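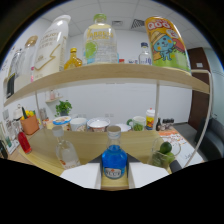
Padmavathi Chettiar objected, when we shared a first draft, that people don't taste a blue drink so much as remember one, and that any study of colour and flavour ought to begin with childhood sweets and ice lollies. We think she is right, and her remark changed how we read our own results.

**Figure 2.** Bright blue liquid in a bottle with a silver screw cap and a white oval label.

### 4.2 What people expect blue to taste of

Of the 3769 written answers we collected in Montecinos and Minau, 573 dealt with blue drinks, and they are a delight to read. Red drinks drew the same few fruits over and over. Blue drew raspberry, mint, the seaside, bubble gum, mouthwash, "cold" and, from one cheerful respondent in Minau, "the colour of being seven". Very few people named a blue fruit at all. Blueberries hardly came up, perhaps because their juice is closer to purple.

The two towns differed in a way we hadn't expected. Answers from Montecinos leaned towards sweets, while those from Minau leaned towards freshness and the bathroom cabinet. Lautaro Quezada's earlier interviews in Minau, carried out in February, point the same way: his speakers used one everyday word for both "minty" and "chilly", and they used it freely of anything blue.

We can't say from written answers alone whether such expectations alter the taste itself. A person may write "mint" and still notice orange at the first sip. Even so, the wealth of wording is striking, and it suggests that a missing fruit leaves room for memory to do the work (see Chettiar's point above). Section 4.3 turns to green, where limes and apples bring the fruit names back in force.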